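Rostlow to Buy Two-Arm Garment Handling Cells for Clinley Returns Center

CLINLEY, 29 Dec 2021 – Rostlow, the clothing returns and resale company, will buy four two-arm robotic cells for its Clinley returns center under a budget approved by its board this month. The cells will be supplied by Riquelme and installed in stages, with the first due to start regular work in July.

The cells are meant for one part of the returns process: taking a garment that has been checked and tagged, and getting it onto a rail or laid out for folding. Inspection, stain checks, repairs and pricing will stay with Rostlow staff.

The purchase follows a bench study carried out with Riquelme at its Ivthorpe workshop. In the study, small tabletop arms worked with sample garments, hangers and a reduced-size rail inside a white-walled enclosure. Rostlow sent 357 garments from its returns stream, including blouses, scarves, light dresses and printed shirts. The set was picked to include thin fabrics and busy prints, the two categories that Clinley staff had listed as the hardest to handle at speed.

"We asked for the awkward items to go in first," said Elsie Katene, head of operations planning at Rostlow. "A stiff cotton shirt is easy to budget for. Thin printed fabric slides, twists and catches on the hanger, and that is where our people lose time. If a cell can only do the easy half of the work, we need to know that before we sign."

What the budget covers

The approved budget covers the four cells, guarding, floor work, electrical supply and staff training. It also includes a spares package made up of gripper fingers, cables and one complete replacement arm, to be stored at Clinley. Rostlow chose to buy the spare arm with the first order after reviewing repair times quoted by several suppliers.

Software licenses and yearly service are carried in the operating budget and will be reported separately. Rostlow has not disclosed the total value of the order.

The company looked at leasing as well as buying. Leasing would have lowered the cost in the first year, but the terms on offer tied each cell to a fixed monthly volume. Returns at Clinley rise sharply after the winter holidays and drop in late spring, and Rostlow did not want to pay for volume it would not use.

Planning for the floor

Clinley has set aside 660 square feet next to the tagging stations. The area is now used for rolling rack storage, which will move to the mezzanine before installation begins. Each cell will have its own power drop and emergency stop, and each can be shut down without affecting the others.

Rack height was one of the main open questions. The rails at Clinley were bought at different times and do not match. Riquelme advised against trying to make the cells adjust to every rail, so Rostlow will replace the rails in the cell area with a single model. The cost of the new rails is included in the project.

Hangers will also be standardized. The center receives garments on wire, plastic and wooden hangers, and the bench study used more than one type. Staff at the tagging stations will swap incoming hangers for a standard one before a garment goes to a cell. Tags will be fixed in one agreed place for each garment type, to keep them clear of the points where the grippers take hold.

Installation will take place in two stages. The first cell will run alongside the current manual line for 20 working days. During that time Rostlow will record how many garments are completed, how many are dropped or need to be rehung by hand, and how much staff time is spent clearing stops. The other three cells will be released for shipment only after both companies have signed off on those records.

"The bench work told us which tasks to quote for and which to leave out," said Chelsea Pilkington, project manager at Riquelme. "We took buttons and zippers out of the scope early. Rostlow has a line of people who do that well, and adding it would have raised the price of every cell. The order covers picking up, spreading, lifting and hanging, and the acceptance test is written around those four steps."

Staffing

Rostlow does not plan any layoffs as part of the project. Staff who now hang garments full time will be offered places in inspection and repair, where the company has had open positions for most of the year. Two people per shift will be trained as cell attendants. Training will start at Ivthorpe and finish at Clinley once the first cell is in place.

The attendant role has been graded one step above the current hanging role. Applications will open to current employees first.

Next steps

Floor work at Clinley will begin after the winter returns peak. Riquelme will build the first cell at Ivthorpe, where Rostlow staff will attend a factory test before it ships. Garments for that test will be drawn from the same returns stream as the study set, with heavier knitwear added.

A decision on equipment for Rostlow's other sites will not be made until the Clinley cells have gone through a full winter peak. "We have one building to get right," Katene said. "The other sites have different ceilings, different racks and different product. They will get their own plan and their own numbers."

About Rostlow

Rostlow receives, checks, repairs and resells returned clothing for retailers. Its main returns center is in Clinley.

About Riquelme

Riquelme designs and builds automated handling equipment for soft goods. Its workshop and test area are in Ivthorpe.

Media requests for either company may be sent to the Rostlow press office in Clinley.

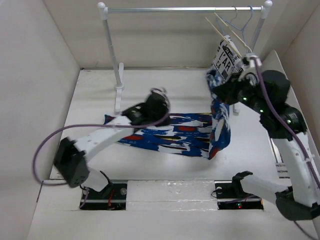
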